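Drimik Help Desk – Customer Tickets
Subject: Loyalty points vanished after renewing my Zurwood plan
Status: Resolved
Opened: 6 January 2020

1. First message

Hello all, and a happy new year to whoever picks this up. I'm sorry to add to your pile so soon after the holidays, but I've gone round in circles with this and would love some help. I renewed my Zurwood broadband plan in December, and I was expecting my points to carry over as they always have (I've been saving them up for ages towards a new kettle and a set of towels – not very glamorous, I know!). Instead the account page shows a big fat zero where there used to be 1,000 points.

So far I've signed out and back in, cleared the browser history, and tried it on my sister's laptop, with the same result each time. The renewal itself went through perfectly well and the bill is right, so I don't want anyone to undo that part, please.

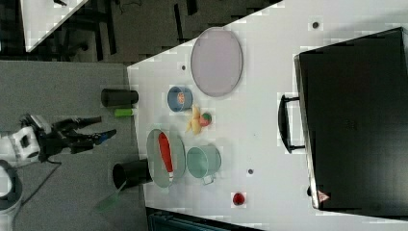 Ngubane: Thank you for such a clear message, and happy new year to you too. The points haven't been deleted. When a plan is renewed a little before its end date, our system sometimes opens a second account number, and the points stay behind on the first. Could you look at your last two bills and tell me whether the account number at the top is the same on both?

2. Checking the account numbers

Well, you were quite right! The December bill has a different number from the one before it, and I'd never have spotted it in a month of Sundays. I keep all my bills in a folder by the back door, so it only took a minute once I'd found my glasses. I've sent both numbers through the private form, as I didn't like to put them on here.

I did also try the "Join my accounts" button on the Sumel app while I was waiting. It said "Request already open" and wouldn't let me go any further. I hope I haven't made things worse by pressing it – I pressed it 3 times, I'm afraid.

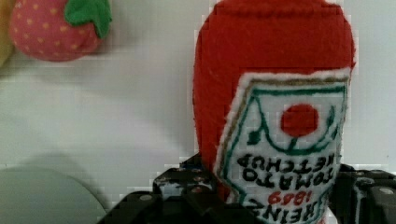 3. Joining the two accounts

Reply from the help desk: No harm done by the extra presses, the app only keeps the first one. We have closed that request and joined the accounts by hand. Please wait 60 minutes, sign out of everything, then sign in using the newer number. The old one will stop working, so do change it on any standing order you have set up with your bank.

4. Last message

All my points are back, and I'm so pleased. I had to sign in twice before they appeared, in case that's useful to anyone else with the same trouble. The standing order is changed as well. Happy for you to close this now, and thank you for being so patient with me.

Ticket closed by customer.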